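Community > Robots & Automation > Buying Advice
Wed 27 January – posted by Booker Achterberg
1 min read

What should I budget for besides the arm?

I want a small arm for sorting markers, and Telell quoted me $300 for spare gripper parts. Too much? I'd like a few simulated runs on a checkered surface first – same markers, same little gray blocks.

Pastard

Skip the spares! Put $100 toward a decent base and go from there.

Brovoretti

I'd hold back 16 percent for stuff you forgot. My sim layout, with the markers near the gripper:
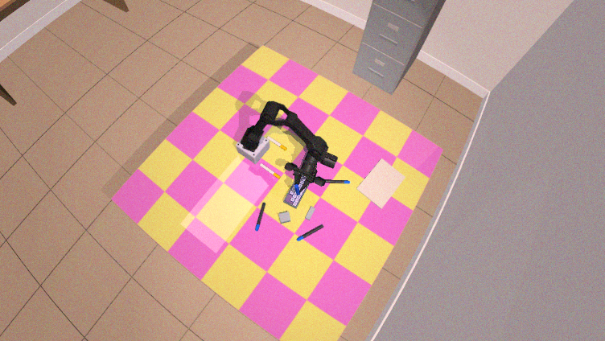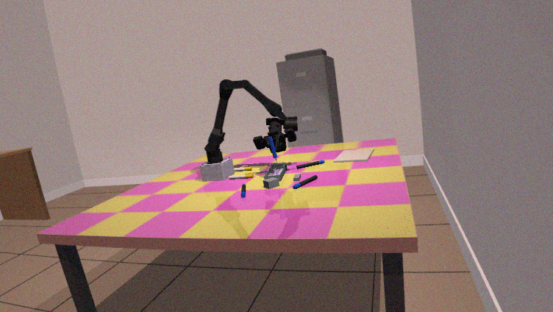
Related threads

Used arms – worth it?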